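Subject: Re: [facilities-gellport] Table layout, room 247, second draft
List: facilities-gellport

Replying to the whole list, as the Todby project uses the same room in the mornings and the layout affects them too.

> The first draft put all drinks at the curved edge of the desk and all
> equipment at the back. In use this has two problems. The curved edge is
> where people put their notebooks, so the cups get pushed toward the
> middle anyway. Also, the cord on the phone unit reaches farther across
> the desk than the drawing shows, so "back" and "middle" overlap.
>
> Proposal: keep one coaster position per seat, fixed, and move the paper
> and the stationery instead. Minimum 400 mm from the coaster to anything
> with a power supply.
>
> Open points:
>
> - do mugs get a coaster as well, or only bottles?
> - does the cardboard organizer stay on the desk between meetings?
> - who restocks at Stalirmont, and from which cupboard?

On the 400 mm: agreed for the phone unit. For the handset cord it can't be met with the phone where it is. The coil rests on the desk and moves every time the unit is turned. I would write the rule against the body of the unit and handle the cord separately: loop it behind the unit at the end of a meeting, and leave it alone during one.

On the first open point: I would say bottles and mugs both. The dark red coasters are round and take either. At present the bottle tends to get the coaster and the mug goes directly on the wood. The finish on the pale desks at Gellport marks easily with hot drinks, and a cold bottle does less harm than a mug of coffee. If there is only one coaster at a seat, the mug should have priority. I have asked for 2 per seat in the July order.

Bottles: the draft assumes 500 ml with a screw cap. Larger ones are top-heavy when full and should stay on the side table. Caps go back on between pours. This was in the old room notes and got dropped when they were merged with the Ó Flaithearta floor notes, so please put it back in.

Mugs: handle to the right of the seated person, handle clear of the bottle. Minimum gap between mug and bottle is one hand width. I know this sounds excessive. Most of the spills logged in 247 came from someone reaching for one and catching the other. Mugs go upright on the desk or in the rack. Laying one on its side, even an empty one, uses up most of a seat's clear space and it can roll.

Paper: the draft says "left of the phone". I suggest "between the mug line and the phone, one sheet deep". Stacks go to the shelf. Loose printed sheets under a mug are the other common loss.

Organizer: I would keep it on the desk, on the side away from the mug. The compartments hold the stapler and the clips, and when it has been put away people leave those items lying on the wood. It is only cardboard, so it falls under the same distance rule as paper. The open trays with pens can go next to it. Small boxed items shouldn't live in the trays permanently; clear them when the room is reset.

Restocking: Stalirmont delivers to the ground floor store and we carry up from there. The cupboard next to 247 is for cups only. The label on the door is out of date and I will replace it.

Proposed text for section 3:

```
3.1 One coaster per drink. Fixed positions, see drawing.
3.2 Bottles capped when not being poured from.
3.3 Mug and bottle at least one hand width apart.
3.4 400 mm clear between any drink and the body of
 the phone unit. Cord looped behind unit at end
 of meeting.
3.5 Paper flat, single sheets, no drinks on paper.
3.6 Organizer and pen tray stay on desk, side away
 from mug.
```

3.3 and 3.4 are the ones I would like comments on. If the cord length is a problem for the Todby calls, say so before the drawing is redone. The current drawing still shows the old rectangular desk and needs replacing in any case, with the curved front edge drawn to scale.

Attachments follow.
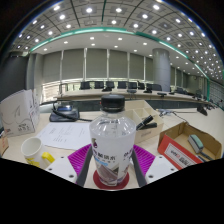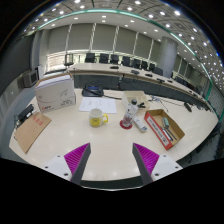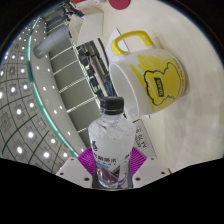 Room 247, bottle and yellow-handled mug. Mug on its side in the third.

--
facilities-gellport mailing list
To unsubscribe, write to the list address with "leave" in the subject line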